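Why Does Wood Have Lines in It?

Hi there! Before you read any further, go find something made of wood. A chair leg, a pencil, a spoon from the kitchen drawer, whatever is close. Got it? Now look at it really, really closely. See those thin lines? That pattern is called the grain, and I have been a little bit obsessed with it ever since I was 7 and got bored waiting for my dinner one night. I stared at the table until I found a duck in it. (Nobody else could see the duck. It was a very good duck.)

So where do the lines come from? To find out, we have to go back to when your pencil was part of a tree.

A tree grows in layers

When you grow, you get bigger all over. Your arms get longer, your feet get longer, and your shoes stop fitting at the worst possible moment. A tree does it differently. It gets taller at the tips of its branches, and it gets fatter by adding a new layer of wood just under the bark. The old wood stays where it was, inside. Imagine putting on a new sweater every year and never taking off the old ones!

In places with warm summers and cold winters, the tree doesn't grow at the same speed all year. In spring there's usually plenty of water, so it grows fast and makes wood that is light in color. Later in the summer it slows down and makes wood that is darker and packed tighter. In winter it pretty much takes a long nap. Then spring comes and off it goes again.

One light band plus one dark band makes one year. If you look at a tree stump, you'll see these bands as circles, one inside another. They're called growth rings, and you can count them to find out how old the tree was. A stump with 60 rings belonged to a tree that grew for 60 years, which might make it older than your grandma.

I once counted back on a stump in the Clegg Woods, near where I live, until I got to the ring for 2008. It was so skinny I almost missed it! A skinny ring often means the tree had a hard year, maybe with too little rain. A fat ring often means a good one. And think about this: a tree you plant now could have a ring for 2056 tucked away inside it one day, and somebody who isn't even born yet might put a finger on it.

From circles to stripes

Okay, but your table probably isn't covered in circles. What happened to the rings?

It's all about how you cut. Think of a carrot. If you slice it across, you get round coins. If you cut it the long way, you get long flat pieces. Same carrot, totally different shapes inside!

A log works the same way. Cut straight across it and you see circles. Cut it the long way and you're slicing down through all those layers, so they show up as long lines. If the log is nice and straight, and the saw goes right through the middle, the lines come out nearly straight too.

But trees are hardly ever perfectly straight. They lean toward the light, they bulge, they grow around old branches. A flat saw going through a bumpy layer cuts some parts deeper than others, and then the lines bend. You can get waves, long loops, and pointy shapes like a letter V. Woodworkers have a great name for the pointy ones that stack up like church windows: cathedrals.
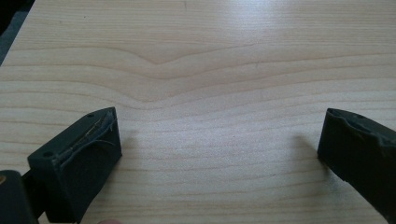

What about knots?

Knots are those round, dark spots that look like eyes. A knot is the place where a branch used to join the trunk. As the trunk got fatter, its new layers wrapped around the bottom of the branch and swallowed it up, bit by bit. The grain has to swerve around a knot, the way water in a stream swerves around a rock.

Try it: make a grain rubbing

You will need a sheet of thin paper, a crayon with the wrapper peeled off, and a piece of rough, bare wood. An old fence board is perfect. Ask a grown-up before you pick one, and watch out for splinters!

Lay the paper on the wood and hold it still. Turn the crayon on its side and rub it gently back and forth. The harder bands often stick up a tiny bit on old wood, so they grab more crayon, and the lines appear like magic. Smooth, shiny furniture doesn't work very well (I've tried).

When you've finished, turn your rubbing around and look at it from every side. Mine from last Saturday has a mountain range, a sleepy whale and something that might be a potato in a hat. Give yours a title and write down where you found the wood. If you do a few of them, you can punch holes in the pages and tie them together with string, and then you've got your very own book of grain.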